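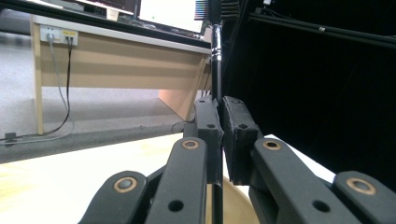 Figure 1. A two-finger gripper closed around a thin black vertical rod.

3.2 What people do while they wait

I should say up front that I went into this part of the study expecting to write about boredom. I'd spent most of January sitting in laundromats with a notebook, and my own waiting was very boring indeed, so I assumed everyone else's was too. The interviews pulled me somewhere else. Of the 55 customers I talked to across the two sites, 31 told me they could wash their clothes at home and came in anyway, and that number changed what I wanted this section to be about.

Some background on the sites first. Potel is the bigger one, on a corner lot next to a tire shop, open all night and bright enough to read by from the sidewalk. Hudec is a narrow place with a single row of dryers and a bench along the window. Potel has card readers from Takeck on every machine, and Hudec still takes quarters (I went through an embarrassing amount of quarters, since it felt rude to take up bench space and not wash anything). I don't want to make too much of the payment systems, but they do shape the talk. At Hudec people ask each other for change, and once you've asked a stranger for change you can pretty much ask them anything! At Potel the card does that job, and conversations there mostly started over folding tables or a dryer somebody had forgotten to empty.

The forgotten dryer deserves a paragraph of its own. Every regular I spoke with had a rule for it, and the rules didn't match. One woman gives it ten minutes. A man who comes in after his night shift won't touch another person's clothes under any conditions and will drive home with a wet load before he does. Others move the clothes to a cart but fold the top item, as a kind of apology. I coded these as courtesy practices (see Section 2.4), though I now think the label is too polite for some of what I heard.

My field notes run to 960 entries, and I coded them in Clistex using the scheme from the pilot. Only 17 entries record an open argument, which surprised me given how strongly people felt about the dryers. Most of the friction comes out later and sideways, as a story told to the next person on the bench. I heard the same story about a missing comforter from several people at Hudec, with a different ending each time, and I never did find out who owned it.

Going back to the customers with washers at home, their reasons were a mixed bag. Big machines came up a lot, and so did getting everything done in one go. But many of them drifted, without my asking, into talking about the place itself: the warm air in winter, the TV no one picks the channel on, the hour when the kids can't ask for anything. I take up that hour in Section 3.3, where I compare daytime and overnight visits.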